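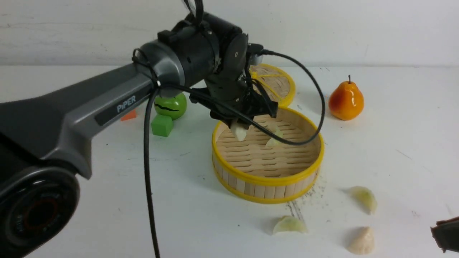
Bamboo steamer with yellow rim, dumplings inside

Dumplings stick to the bamboo floor, do I need paper or oil?
Posted by Svend Fogh in Kitchen and Cooking

Hello all. In May I bought a bamboo steamer with a yellow plastic rim, of the kind in my photo. The floor is a grid of bamboo strips and I put the dumplings directly on it. When I want to take them out, the bottom stays behind and the filling falls through the gaps into the water. It happens almost every time, also with bought frozen ones.

I steam for 10 minutes over a wok with water that boils strongly. I tried to brush the strips with sunflower oil. It helped for the first round, but then the basket got a smell that I cannot remove. My sister says I must use cabbage leaves, but I don't eat cabbage and it feels wasteful. What do you do? And is the plastic rim a problem with the heat? The shop (Grastetti, the one near the station) could not tell me anything about it.

3 replies

Mi-kyung Shim
Please don't oil the bamboo, the oil goes into it and becomes old there. That is the smell you have. To reduce it, steam the empty basket with a little vinegar in the water, then let it dry in the open air for a whole day. Not in a cupboard and not with the lid on.

For the sticking you have several possibilities. I use baking paper. Cut a circle somewhat smaller than the basket, fold it a few times and snip small holes in it, so the steam can come up. If you make the paper as big as the whole floor and without holes, the dumplings in the middle stay raw and the edges become wet. You can also cut a small square for each dumpling, it is more work but then you lift the dumpling together with its paper. Instead of cabbage you can take lettuce, or thin slices of carrot which you eat afterwards.

Also important: leave a space between them, a finger wide at least. They grow. And when the time is over, take the basket away from the wok, open the lid and wait one or two minutes before you touch anything. The dough is very sticky when it is just out of the steam, and after a short rest it lets go much easier. I think this waiting is maybe the half of your problem.

Frozen ones go in frozen. If you thaw them first the bottom becomes like glue.

Volker Brinkmann
just buy a metal one, mine was cheap and goes in the dishwasher

Tove Hauksdóttir
I agree with Mi-kyung about the paper and the waiting. On the rim: I don't know which plastic yours has, so look if there is a mark or a paper from the maker. Mine is from Clukine and the leaflet says up to 80 minutes of steaming is fine, but it must never stand over the bare flame. So the wok should be wider than the basket, and the basket must not touch the hot side with the plastic part. If you have no leaflet and the shop knows nothing, I would write to the maker before using it for long steaming.

One more thing about your boiling. Strong boiling is good, but if the water reaches the strips, the bottoms get soaked and then they tear. Keep the water well under the floor, and fill up from a kettle at the side.

For lifting I use a thin spatula which I dip in cold water, or tongs with a very light hand. Chopsticks make holes in the dough when I do it.

Svend Fogh
Thank you, both of you (and Volker, but I like the bamboo). I have done the vinegar and the basket is drying by the window now. I had the water much too high, I think, because the lower side was always dark after use. Will try small squares of paper this evening and will write to the maker about the rim.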